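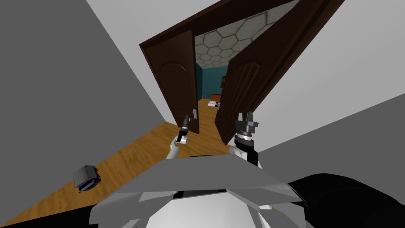
Double doors with arched panels, both leaves open.

Clinic Skills > Blood Pressure > Taking a Manual Reading

How to take a manual blood pressure without making up the number

Last updated: June

Most people learn manual blood pressure once, get checked off, and spend the rest of their working lives writing down numbers that end in zero. Blood pressure does not naturally come in tens. If every patient on your sheet is 120 over 80, you have either discovered the healthiest town in the country or you are rounding.

This page walks through the two-step method we teach to new medical assistants at the Steltora clinic. It takes a little longer than the way you probably do it now. You will live.

What you need

A stethoscope, an aneroid gauge with its cuff, and a chair with a back. We use a Konix gauge on the wall and a Fureo handheld for home visits, and the method is the same for both. Before you start, look at the needle with the cuff deflated. If it isn't sitting at zero, put the gauge in the repair bin and get another. Do not subtract in your head. You will forget, and so will the person after you.

Step 1. Sit the patient down and stop talking

Back supported, feet flat on the floor, legs uncrossed, bladder recently emptied. Then five minutes of quiet. The quiet is the part everyone skips, usually by asking about the grandkids. Talking raises the reading, and so does listening to you explain that talking raises the reading. Put up a sign if you must.

Step 2. Pick the right cuff

The cuff has range lines printed inside it. Wrap it around the bare upper arm and see whether the edge lands between them. Too small a cuff reads high, too large reads low, and "the one that was already on the hook" reads whatever it likes. Sleeves come off or get pushed up, but if a rolled sleeve turns into a tourniquet, the arm comes out of the shirt altogether.

Center the bladder over the brachial artery with the bottom edge of the cuff an inch or so above the bend of the elbow. Rest the arm on something at heart level. The patient holding it up for you doesn't count – that's exercise.

Step 3. Find the pulse estimate

Feel the radial pulse at the wrist and inflate until it disappears. Note the number, let all the air out, and wait a minute. This tells you how high you need to go, so you aren't pumping every small elderly lady up to 200 out of habit. It also protects you from the auscultatory gap, a silent stretch in some patients that can fool you into writing down a top number that is much too low.

Step 4. Take the reading

Stethoscope over the brachial artery, light pressure, tubing not rubbing on anything. Inflate to 20 or 30 above your estimate. Open the valve slowly and let the needle fall 2 to 3 mmHg per second. It will feel like watching paint dry. Good.

The first of two clear, repeated taps is the systolic. The point where the sound vanishes is the diastolic. Keep listening for another 10 mmHg or so, then let the rest of the air out.

Read to the nearest 2. The marks on the gauge are there for a reason, and 138 is a perfectly respectable number.

Step 5. Do it again

Wait a minute or two and repeat on the same arm. Write down both readings, which arm, the cuff size and the patient's position. On a first visit, check both arms and use the higher one from then on.

If you missed the sound

Don't reinflate halfway down. Everybody does it and it throws the reading off. Deflate completely, wait a minute, start over. If the sounds are faint, have the patient raise the arm overhead for half a minute, inflate with it still up, then lower it and listen.

When to leave that arm alone

Skip an arm with a dialysis fistula or an IV running in it. After lymph node surgery, check the chart and ask the patient which side. If a reading is alarming, or the patient has chest pain, a severe headache or trouble speaking, go and get the clinician right then. The Lappalainen charting form has a box for that, and you can fill it in afterward.

9 comments
Shared 20 times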